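Ticket 887 – Work gloves, wrong pairs in bag
Site: Stustport, packing bench 2
Raised by: Edem Alhassan
Priority: Low
Status: Closed

Wednesday, 8:10 a.m.
Opened a bag of the Hanetti gloves for the morning shift and found two lefts folded together as a pair. Checked a few more from the same bag and got another mismatch. Sizes are right, only the hands are wrong. Nothing has gone out to the floor from this bag.

8:40 a.m.
Reply from stores: please check whether the bag came from the November delivery or was topped up from the returns bin. Delivery bags are heat-sealed at the neck. Topped-up bags are tied.

9:05 a.m.
Tied, so it's one of ours. The label says 50 pairs but it's the old Zukora label and someone has crossed out the colour. I'm sorting on the wooden table near the window bench and keeping the plastic bag on the mat so it doesn't slide. The grey and green ones go back as stock once matched. Plain black ones are a different line and shouldn't be mixed in with them at all.
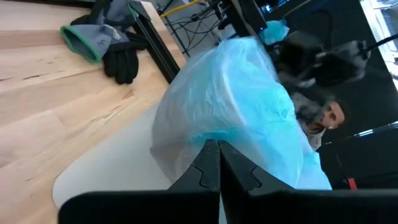 The returns bin has both lines in it, which explains the mix. Whoever topped up the bag took handfuls straight from the bin. I've emptied the bin and put a divider in it – cardboard for now, a proper one is on the next Abubakari order.

11:30 a.m.
Sorting done. All mismatches re-paired except three odd rights, which are in the tray under the bench with a tag on them. Please don't throw them out, the matching lefts may turn up in lockers.

1:15 p.m.
Stores asked if the 2,000 pairs on the upper rack need checking too. I don't think so. They're all heat-sealed and I opened one to be sure – every pair was fine. I resealed it with tape and wrote the time on it.

Changes made
Returns bin split in two, grey/green on the left and black on the right.
Tied bags get a new label with line, size and initials. Old labels come off first.
Gloves are clipped in pairs before they go in a bag.

2:50 p.m.
Closing this. If another mixed pair shows up, reopen this ticket and keep the bag.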